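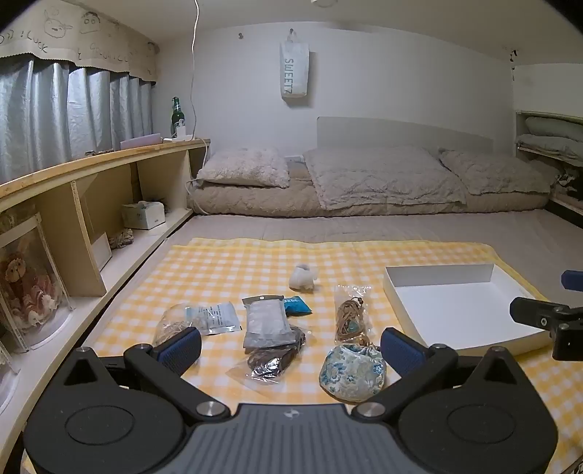 Does paying someone to declutter your house keep it decluttered?

For a few months, in most of the homes I visited for this story. After that it depends on how much comes in the front door, and the people selling the service have very little to say about the front door.

I should admit I came to this with a closed mind. My mother saved bread bags. My own hall closet holds a fondue set, two humidifiers and a bag of other bags, and I have never once lost sleep over it. So when Kendis opened an office in Ellotwood last January and started putting flyers under windshield wipers promising "a lighter life in one weekend," I kept the flyer mainly to be annoyed by it. It's still on my fridge.

The weekend costs $700. For that you get two consultants, a consultation call, a set of labels and a "release plan," which is a sheet of paper telling you where your things are going. Hauling is extra. So are the boxes. The boxes are made by Skalex, they are clear with gray lids, and the consultants recommend them so warmly that I asked whether there was a commission. There is. The woman at the front desk told me so without any embarrassment, and I liked her for it.

Luminița Furtună bought the weekend after her younger son moved out. She teaches piano in the front room of a brick house off the old mill road, and what she wanted was her dining table back. For years it had held sheet music, tax papers, batteries, seed packets and a sewing machine she meant to have fixed. She showed me the release plan, which she keeps in a drawer with the takeout menus.

"They were very kind," she said. "They asked me how I felt about the sewing machine. I said I felt it was broken."

The sewing machine went. So did 98 books, and she knows the number because Kendis puts it on a certificate. She misses four or five of the books. One she has bought again, a cookbook with her sister's notes in the margins, and of course the new copy came without the notes. When I was there the table was clear at one end. The other end had sheet music on it.

Does she regret it? She thought about this longer than I expected. She said the weekend itself was the best part, having two strangers in the house who were interested in her things. She would do that again. She isn't sure she would pay for the boxes again.

The boxes bother me most. If the trouble is that you own too much, it seems odd to fix it by buying 16 quarts of plastic at a time. Skalex says in its catalog that clear storage "changes your relationship to what you own." I've read that line many times and I can't get it to mean anything. A clear box full of phone chargers is a box full of phone chargers. You can now see the chargers.

Then there's the stuff that doesn't fit in boxes and isn't quite ready to be released. Kendis has a word for this too, "resting," and the things that are resting go to MacBrayne, the storage place behind the tire shop. A small unit there starts at $75 a month, first month free if you come through Kendis. I did the arithmetic in the parking lot. By the end of a year you've spent more on resting than you spent on the weekend, and whatever is in there had better be nicer than my fondue set.

MacBrayne has 544 units and a waiting list for the small ones. The manager wouldn't talk about who rents them, which is fair, but he did say people mostly come twice: when they fill it and when they empty it. In between they pay.

Dorin Ilie worked for Kendis for a year and a half and left to go back to painting houses. I expected him to be bitter, and he spoiled that for me by being reasonable. He thinks the work does some people real good. He remembered a man whose wife had died and who couldn't open her side of the closet, and they sat with him most of a Saturday morning until he could. No labels were involved.

"But that's a few of them," he said. "The rest, they had a busy life and a big garage. They didn't need me. They needed a free afternoon and a truck."

He also told me about the callbacks. The company sells a half-day refresh, and by his account a good share of his jobs by the end were refreshes at houses he'd already done. He'd walk in and recognize the labels. The boxes were full of different things from the first time. Kendis told me that refreshes show how much customers value the service. You could read it that way. A dentist could say the same about cavities.

I asked the company for any figures showing that homes stay clear after a year and was sent three testimonials, one of which was dated the week after the visit. I asked again and was sent a discount code.

There is some ordinary good sense buried in all of it. Put the thing you use every day where you use it. If you haven't opened a box since you moved, you can probably skip opening it and let somebody else have the pleasure. Don't keep a gift out of guilt, since the person who gave it to you has forgotten. My mother could have told you all this, apart from the last one, and she'd have done it while folding a bread bag.

What I didn't find was much curiosity about why the table fills up again. Luminița had a theory. She thinks a dining table in a house where one person eats is going to become a desk whatever anyone does to it, and that she'd paid $700 to be told she should be having more people over for dinner. She has started to, a little. The guests sit at the clear end.

The discount code, if you want it, is good through the end of March. It doesn't apply to boxes.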